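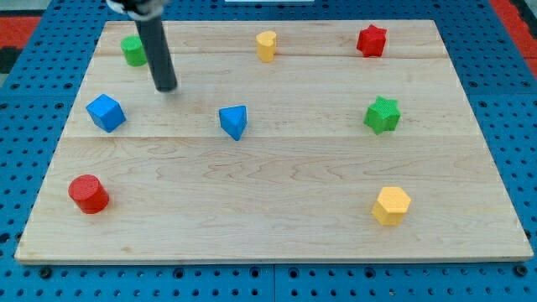 A reader writes that she has been promised a machine that tidies the counter for as long as she has owned a counter, and would like to know whether to keep waiting or buy another set of bins. Buy the bins. The longer reply follows, with the parts of it that are useful whether or not a machine ever arrives.

Machines and chores: what works now, and how to set up for it

Last revised 18th September

Pushing versus picking up

Clearing a surface breaks down into two kinds of motion. One is pushing: a plain rod or blade moves an object across a flat surface. The other is grasping: something closes on the object, lifts it and sets it down elsewhere. Pushing needs less hardware and fails more gently. A pushed block that goes wrong ends up a little out of place. A dropped glass ends up on the floor.

Much of the research on tabletop tidying therefore uses small solid shapes on a flat board: cubes, cylinders, stars, a heart. The shape matters more than the color. A cube pushed off center turns. A standing cylinder slides if pushed low and may tip if pushed high. A star can catch the rod between two points, and the push then goes somewhere else. Anyone who has herded spilled dry beans with the edge of a ruler knows the problem.

Sorting a few blocks by color on a clear board is within reach of present equipment. Sorting the contents of a kitchen drawer, where items overlap and hook together, is still unreliable.

Current state, by chore

Floors: usable. Robot vacuums handle open floor well and cords badly. Pick up cords, socks and anything with a fringe before each run.

Wiping a flat counter: possible on a cleared counter. Clearing the counter is most of the work, so little is saved.

Loading a dishwasher: demonstrations exist. Speed and breakage are the open questions.

Folding laundry: slow. Towels go better than shirts. Fitted sheets are not worth discussing.

Sorting screws and small fasteners: good in a factory with a feeder built for one part. Poor on a home bench with a mixed jar.

Sweeping chips off a machine table: fixed wipers and air do this already. An arm adds cost.

A small-shop trial

We kept a log of a Stultano tabletop arm over one month on the bench, pushing mixed wooden offcuts into four trays cut flush with the surface. It made 2927 pushes. We stopped it by hand 61 times, mostly for pieces wedged against a tray lip. A person with a bench brush cleared the same surface faster every time we checked. The arm was still useful overnight, when speed did not matter. The Prultska arm we tried before it was quieter but lost its position if the bench was bumped, and we sent it back.

Setting up a work surface

These points help an arm. They also help a person with a brush.

1. Fix the board down. Two stops at the back edge and a strip of non-slip matting underneath are enough for light work.

2. Fill open seams. A glued-up maple board moves with the seasons, and a joint that is flush in summer may stand proud in October. Run a fingernail across each seam. If it catches, scrape and re-oil.

3. Use a matte finish. Gloss throws reflections that confuse a camera and tire the eyes.

4. Choose a board that contrasts with the parts. Pale wood suits dark or bright pieces. Keep a dark mat for pine scraps and clear plastic.

5. Leave a gap between items. If a finger will not pass between two parts, a rod will not either.

6. Keep the middle open. Park finished parts along the edges and leave room to move things through.

7. Set pushing tools just clear of the surface. Check the height with a sheet of card at all four corners. Ours was off by the thickness of the card at one corner, and the arm scored an 11 inch line in the oil before we noticed.

8. Push low and through the middle of the part.

Pegboard under a work board

Perforated panel makes a handy base because stops and clamps can be moved without drilling. Support it well at every panel joint. Small parts fall into or bridge the holes, so do the sorting on a solid board on top. Wanyama sells push-in pegs in two lengths; the short ones sit below the top of a standard board. Mestevlow pegs hold tighter but need pliers to remove.

Vacuum the holes before moving any pegs. Packed sawdust keeps a peg from seating fully, and a stop that is not seated will creep.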